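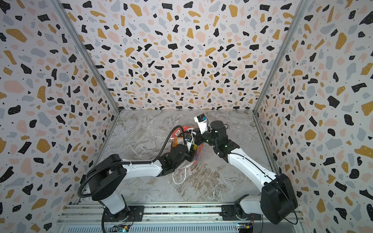

Left gripper on the bag, right one just above it, string loop toward the rail.

Thursday, December 27, 2018
Snack bag task, teleop demos, two-arm cell

Toshio Yagi drove in the morning, I took over after lunch. Goal was 10 usable demos of the bag task. We kept 11 and threw out 2. Session folder is 2189, same naming as before.

Setup
Leader arms zeroed before the first run and again after lunch. The right one had drifted a little at the wrist, enough that the follower jumped when I enabled it. Re-zeroed, fine after that. Terrazzo panels stay on all three walls for this batch, marble floor sheet too. Don't swap backgrounds until we have the full set from Vedton to compare against.

Holding the bag
We started with no rule about which arm does what, and the demos came out too different from each other. Toshio would hold low with the left and work the rim with the right, and I kept switching halfway through. Agreed after the first few: right arm takes the top of the bag, near the rim, and stays there. Left arm does the moving and backs off toward the rear wall between picks. Both drivers do it this way from now on.

The string handles are the hard part. From the leader side you can't feel when a finger has gone through a loop, and on one of the thrown-out runs I dragged the whole bag toward the rail before I noticed. Go in over the rim with the fingers nearly closed, then open. Slower, but I didn't snag again.

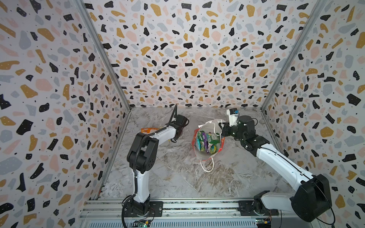 Wrist view

I had the wrist feed up on the second monitor for the afternoon runs. It helps a lot in the last bit of the approach, when the overhead view is mostly arm. Two things to watch. The creased plastic throws glare, and the bright patches move whenever the plastic does. Also the printed wrappers fill the view once you're close, so it's easy to lose track of where the finger is pointing. I ended up using the wrist view only for the final approach and the outside view for everything else. 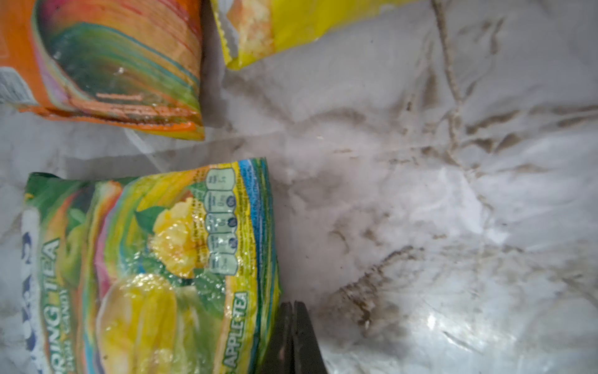 Wrist camera, finger just right of the green APPLE TEA wrapper.

The other thrown-out run was a dropped connection on the left leader. Logger kept writing, so the file looks complete but the left joint values are flat for almost half of it. Marked bad in the sheet. Mohammadi's checker script should have caught it and didn't, I'll send the file over.

To do
Ask Grondis about softer finger pads for the white gripper.
Tie down the left leader cable at the desk end.
Replay three of the kept demos open loop before anyone trains on them.
Copy 2189 to the Gukholm drive. Their February run needs the same bag rule, so send them the paragraph on holding as well.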